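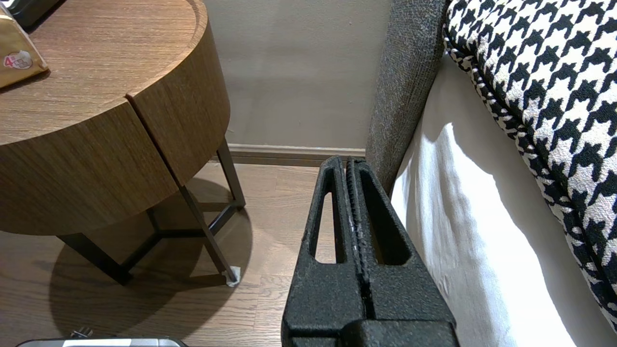
침대 옆 벽 쪽에 둔 원형 협탁

원형 협탁 다리 패드랑 서랍 앞판 틈, 어떻게들 관리하시나요

작성자 zuza_r
게시판 가구·수납
조회 1,290

5월에 이사하면서 중고로 가져온 원형 협탁입니다. 판매자 말로는 Gimano라는 곳 제품이라는데 상표나 스티커는 못 찾았습니다. 설명서도 없이 받았습니다.

상판이랑 그 아래 서랍 띠는 중간 톤 갈색 무늬목이고, 결이 가로로 가늘게 들어가 있습니다. 다리는 짙은 청동빛 도는 갈색 금속 각재입니다. 아래쪽에 가로대가 있어서 다리끼리 이어져 있습니다.

질문은 세 가지입니다.

첫째, 다리 끝 패드입니다. 오른쪽 다리 밑에 작은 흰색 패드가 있습니다. 이사 온 뒤로 협탁을 밀면 바닥에서 소리가 납니다. 패드를 펠트로 다 바꾸는 게 나은지, 원래 있던 걸 그대로 쓰는 게 나은지 모르겠습니다. 다리가 수직이 아니라 비스듬히 내려와서 평평한 패드를 붙이면 한쪽만 닿을까 봐 걱정입니다.

둘째, 서랍 앞판입니다. 둥근 띠 가운데에 세로로 가는 이음선이 있고 양쪽으로 휘어진 앞판이 하나씩 있습니다. 왼쪽을 열고 닫을 때 뻑뻑합니다. 비 오는 날은 더합니다. 초를 바르라는 글도 봤고 절대 바르지 말라는 글도 봤습니다.

셋째, 상판 가장자리가 살짝 올라와 있어서 그 안쪽에 먼지가 모입니다. 마른 천으로 닦으면 가장자리로 밀려나기만 합니다.

위에 있는 금색 상자는 같이 쓰는 물건이고 빨간 글씨로 4라고 적힌 동그란 라벨을 붙여 뒀습니다. 이사할 때 번호 붙인 걸 아직 안 뗐습니다. 상자 바닥에 무늬목이 긁힐지도 같이 봐 주시면 좋겠습니다.

댓글

shadi_zein
펠트로 바꾸세요. 저는 집에 있는 가구 다리를 다 펠트로 바꿨습니다. 두꺼운 걸로 사서 다리 단면보다 조금 작게 오려 붙이면 됩니다. 크게 붙이면 옆으로 삐져나온 데에 머리카락이 붙어서 보기 싫습니다.
기울어진 다리도 바닥에 닿는 면은 보통 수평으로 잘려 있습니다. 뒤집어서 확인해 보세요.

zuza_r
방금 뒤집어 봤습니다. 말씀대로 다리 끝 면이 바닥이랑 평행하게 마감돼 있습니다. 각재 폭은 14mm 나옵니다.

widad.s
펠트 반대합니다.
협탁처럼 가볍고 자주 밀리는 가구는 펠트가 금방 밀려납니다. 접착면이 좁은데 옆으로 힘을 계속 받으니까 당연한 일입니다. 14mm 각재면 면적이 정말 얼마 안 됩니다. 떨어진 줄 모르고 쓰다가 금속이 바로 바닥에 닿으면 그때 긁힙니다.
흰 패드가 멀쩡하면 두세요. 소리 나는 건 패드 밑에 모래알이 박혀서 그럴 수 있습니다. 젖은 천으로 밑면부터 닦아 보고 나서 바꿔도 늦지 않습니다.

shadi_zein
저는 같은 펠트로 이 년 넘게 쓰고 있습니다. 붙이기 전에 알코올로 기름기를 닦고 하루 눌러 두면 안 떨어집니다. 대부분 그냥 포장 뜯어서 바로 붙이고 바로 세우니까 떨어지는 겁니다.

widad.s
의자인가요, 협탁인가요?

shadi_zein
식탁 의자랑 화분대입니다.

widad.s
식탁 의자 다리는 굵습니다. 가는 금속 다리하고는 조건이 다릅니다. 화분대는 거의 안 움직이는 가구고요.

shadi_zein
화분대는 물 줄 때마다 움직입니다. 그리고 협탁도 하루에 열 번씩 미는 물건은 아니지 않나요.

abena_t
두 분 다 맞는 말 같습니다. 저는 가는 다리에는 Tolano 미끄럼 패드를 씁니다. 지름 13mm짜리가 있어서 14mm 각재면 안쪽으로 딱 들어갑니다. 한 봉지에 4,000원 줬습니다. 딱딱한 재질이라 펠트처럼 눌리지는 않는데 소리는 펠트보다 조금 더 납니다.
주의할 점은 한 군데만 바꾸면 높이가 달라져서 흔들린다는 겁니다. 바꾸려면 전부 같은 걸로 바꾸세요. 원래 패드 자국도 완전히 긁어내고 붙여야 합니다.

zuza_r
흔들림은 지금도 조금 있습니다. 상판 앞쪽을 손으로 누르면 까딱합니다. 바닥이 문제인지 다리가 문제인지 모르겠습니다.

abena_t
자리를 반 바퀴 돌려서 놔 보세요. 흔들리는 방향이 협탁을 따라 돌면 다리 문제고, 같은 방향에서 계속 흔들리면 바닥 문제입니다. 둥근 가구라 돌려 보기는 편할 겁니다.

najwa.harb
무늬목 얘기가 없어서 적습니다.
가구 수리하는 곳에서 몇 년 일했습니다. 곡면에 붙인 무늬목은 평면보다 물에 약합니다. 특히 세로 이음선 쪽 모서리가 먼저 일어납니다. 젖은 천으로 띠 부분을 닦을 때 이음선에 물이 들어가지 않게 하세요. 천을 꼭 짜서 결 방향으로, 그러니까 이 협탁은 가로로 닦고 이음선 앞에서 멈추고 반대쪽은 따로 닦으면 됩니다.

서랍 뻑뻑한 건 초부터 바르지 말고 어디가 닿는지 먼저 찾으세요. 앞판 모서리끼리 닿는 건지, 안쪽 레일이 걸리는 건지에 따라 방법이 다릅니다. 종이 한 장을 이음선에 끼우고 위에서 아래로 내려 보세요. 종이가 걸리는 자리가 있으면 거기가 닿는 곳입니다.

zuza_r
종이 끼워 봤습니다. 위에서 중간까지는 내려가고 아래쪽 손가락 한 마디쯤 남기고 걸립니다.

najwa.harb
그러면 앞판 아래쪽이 닿고 있는 겁니다. 안쪽에 앞판을 고정하는 나사가 있으면 조금 풀고 앞판을 왼쪽으로 당긴 상태에서 다시 조이세요. 나사가 안 보이고 접착으로 붙은 거면 건드리지 말고 장마 지나고 다시 보세요. 습기 빠지면 저절로 벌어지는 경우가 많습니다. 사포질은 마지막입니다. 무늬목은 얇아서 몇 번 문지르면 속이 나옵니다.

widad.s
레일에도 초는 바르지 마세요. 먼지랑 뭉쳐서 나중에 더 안 움직입니다.

shadi_zein
나무 레일이면 초 발라도 됩니다. 옛날 가구는 다 그렇게 썼습니다. 금속 레일에 바르면 안 되는 거지요.

najwa.harb
이건 shadi 님 말이 맞습니다. 나무끼리 미끄러지는 구조면 색 없는 양초를 얇게 문지르고 마른 천으로 한 번 닦아내면 됩니다. 뭉치는 건 많이 발랐을 때입니다. 금속 레일은 묵은 기름때를 닦는 것만으로도 많이 좋아집니다.

widad.s
얇게 바르라고 하면 다들 두껍게 바릅니다. 그래서 바르지 말라고 한 겁니다.

zuza_r
안쪽 봤는데 나무 레일입니다. 나사도 두 개 있습니다. 하나는 헐거웠습니다.

najwa.harb
그럼 거의 찾은 겁니다. 헐거운 나사 쪽으로 앞판이 처졌을 겁니다. 손드라이버로 조이세요. 전동으로 조이면 구멍이 뭉개집니다. 이미 헛돌면 이쑤시개에 목공풀 묻혀서 구멍에 넣고 마른 다음에 다시 조이면 됩니다.

달빛서랍
상판 가장자리 먼지는 부드러운 붓이 제일 낫습니다. 화장용 큰 붓 안 쓰는 걸로 가장자리를 따라 한 바퀴 돌리면 한쪽에 모입니다. 모인 걸 청소기로 빨아들이면 끝입니다. 천으로는 아무리 해도 턱 밑에 남습니다.

zuza_r
붓은 생각 못 했습니다. 해 보겠습니다.

달빛서랍
청소기 솔은 직접 대지 마세요. 저는 그렇게 하다가 테두리에 줄이 갔습니다.

abena_t
저는 물건을 다 내려놓고 닦는 게 귀찮아서 작은 쟁반을 하나 올려 씁니다. 쟁반째 들고 닦고 다시 올립니다. 금색 상자도 쟁반에 올려 두면 바닥 긁힘 걱정은 안 해도 될 것 같습니다.

widad.s
쟁반은 호불호가 있습니다. 둥근 상판에 네모난 쟁반 올리면 컵 둘 자리가 없어집니다.

abena_t
둥근 쟁반도 팝니다.

widad.s
둥근 쟁반을 올리면 무늬목이 거의 다 가려집니다. 결이 예뻐서 산 협탁이면 아깝지 않나요. 상자 밑에만 얇은 코르크 조각 붙이면 됩니다. 반짝이는 금속성 표면이면 바닥 모서리도 날카로울 수 있으니 손으로 한 번 훑어 보고 올리세요.

zuza_r
상자 바닥 만져 보니 모서리 한쪽이 조금 거칩니다. 코르크로 하겠습니다. 쟁반은 집에 있는 게 전부 네모라서요.

oneul_jip
글 주제랑 조금 다른데, 가로대가 바닥 가까이 있으면 청소할 때 불편하지 않나요? 비슷한 걸 살까 고민 중입니다. Harawira 매장에서 봤는데 점원은 들고 닦으면 된다고만 하더라고요.

zuza_r
불편합니다. 밀대가 가로대에 걸려서 안쪽까지 한 번에 안 들어갑니다. 협탁 밑은 그늘이 져서 먼지가 잘 안 보이기도 하고요. 저는 일주일에 한 번 옮기고 닦습니다. 그래서 패드가 중요합니다.

oneul_jip
무겁지는 않은가요?

zuza_r
혼자 듭니다. 서랍에 책을 넣어 두면 무거워서 먼저 빼야 합니다.

shadi_zein
들 때 상판 테두리를 잡지 말고 다리 윗부분을 잡으세요. 테두리 잡고 들면 상판이 뜰 수 있습니다.

najwa.harb
동의합니다. 수리 들어오는 원형 협탁 중에 상판이 들뜬 게 꽤 있었는데 물어보면 다 테두리를 잡고 옮겼다고 했습니다.

oneul_jip
같은 크기로 다리가 통으로 된 원통형도 있던데 그게 나을까요. Prakside라고 적혀 있었습니다.

widad.s
통으로 된 건 밑에 먼지가 안 들어가는 대신 바닥이랑 닿는 면이 넓어서 물 흘렸을 때 스며들면 모릅니다. 저는 다리 있는 쪽이 낫다고 봅니다.

abena_t
저는 통으로 된 쪽이요. 일주일에 한 번씩 옮기는 거 저는 못 합니다. 물 흘리는 건 몇 년에 한 번이지만 먼지는 매일 쌓입니다.

oneul_jip
의견이 갈리네요. 매장에 한 번 더 가 보겠습니다.

걸레받이
벽이랑 간격은 얼마나 두셨나요? 저희 집은 걸레받이가 갈색인데 가구 다리에 계속 찍혀서 칠이 까졌습니다. 색도 비슷해 보여서 여쭤봅니다.

zuza_r
뒤쪽 다리가 벽 가까이에 있습니다. 재 보지는 않았고 손이 들어가는 정도입니다. 아직 찍힌 자국은 없습니다. 저희 집도 걸레받이가 갈색입니다.

걸레받이
손 들어가는 정도면 서랍을 세게 닫을 때 뒤로 밀려서 닿을 수 있습니다. 저도 그랬습니다. 뒤쪽 다리에 투명 범퍼를 하나 붙여 두세요. 걸레받이 말고 다리 쪽에 붙여야 나중에 가구 옮겨도 벽이 깨끗합니다.

widad.s
펠트로 바꾸면 더 잘 밀립니다. 서랍 있는 가구에 펠트를 권하지 않는 이유가 그겁니다.

shadi_zein
뻑뻑한 게 고쳐지면 세게 닫을 일이 없습니다.

걸레받이
아이 있는 집은 안 뻑뻑해도 세게 닫습니다.

shadi_zein
그건 인정합니다.

zuza_r
중간 정리 올립니다.

헐거운 나사는 손드라이버로 조였습니다. 헛돌지는 않았습니다. 종이를 다시 끼워 보니 끝까지 내려갑니다. 왼쪽 서랍은 아직 부드럽지는 않은데 한 손으로 열립니다. 나무 레일에 양초를 한 번 문지르고 닦았습니다.

패드는 밑면을 닦아 보니 모래알이 하나 나왔습니다. widad 님 말이 맞았습니다. 소리가 확실히 줄었습니다. 그래서 당장은 안 바꾸고 쓰다가 닳으면 abena 님이 말한 13mm로 전부 바꾸려고 합니다.

흔들리는 건 반 바퀴 돌려도 같은 방향에서 흔들렸습니다. 바닥 쪽인 것 같습니다. 판 하나가 약간 낮은 듯합니다. 한 뼘 옆으로 옮기니 덜합니다.

najwa.harb
서랍이 한 손으로 열리면 그대로 두세요. 계절 바뀌면 또 달라집니다. 겨울에 난방 시작하고 한 번 더 종이를 끼워 보고, 그때 나사도 같이 확인하면 됩니다.

shadi_zein
패드 닳으면 펠트도 한 번 생각해 보세요. 알코올로 닦고 하루 눌러 두는 것만 지키면 됩니다.

widad.s
또 펠트.

달빛서랍
붓은 써 보셨나요?

zuza_r
네, 잘 모입니다. 큰 붓이 없어서 페인트용 새 붓으로 했는데 털이 두 가닥 빠졌습니다. 다음에는 화장용으로 해 보겠습니다.

abena_t
13mm 패드는 금방 품절되니까 보일 때 한 봉지 사 두세요. 봉지 뒤에 보관 온도가 적혀 있는데 창가에 두면 접착력이 떨어진다고 합니다. 저는 서랍에 넣어 둡니다.

zuza_r
주문했습니다. 도착하면 오른쪽 서랍에 넣어 두겠습니다.

oneul_jip
저 매장 다녀왔습니다. 다리 있는 걸로 했습니다. 가로대 밑으로 손을 넣어 봤는데 얇은 밀대는 들어갈 것 같습니다. 배송은 다음 주입니다.

widad.s
받으면 밑면부터 닦으세요.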